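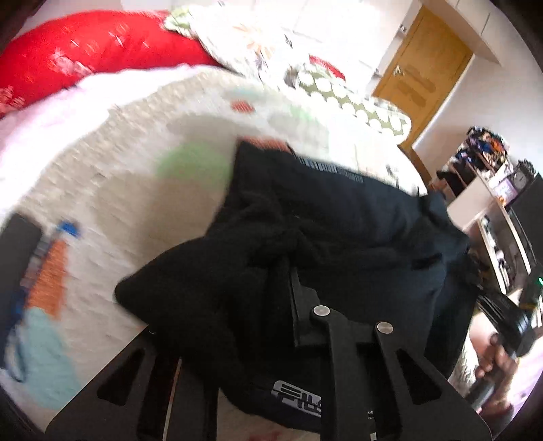 Undano cut to 87 minutes for Estbridge screening

The low-budget thriller Undano will be shown at the Estbridge film festival in March in a revised cut running 87 minutes, its distributor Gronow has confirmed. The version submitted last year was 28 minutes longer.

Director Ffion Yorath and editor Agnes Lamont removed a subplot concerning the lead character's brother and moved the warehouse sequence from the second reel to the opening. Seven scenes have been re-graded. The sound mix is also new, with dialogue in the ferry scenes re-recorded by Brian Swai and Seren Cadwaladr, who play the two customs officers.

"The long version explained the smuggling route twice," Yorath said. "Lamont found the join and we took out the second explanation."

Rosaire Melnyk's score has been shortened to match, although the end title piece is unchanged. Gronow said the longer cut would not be issued separately - the deleted material may be included on the disc release, for which no date has been set.

The film was shot on digital and will be projected from a 2K file in screen 2, starting at 7 pm. Yorath and Lamont will take questions afterwards. Yorath's earlier feature, Tudidwood, plays in the same screen the following afternoon, with subtitles.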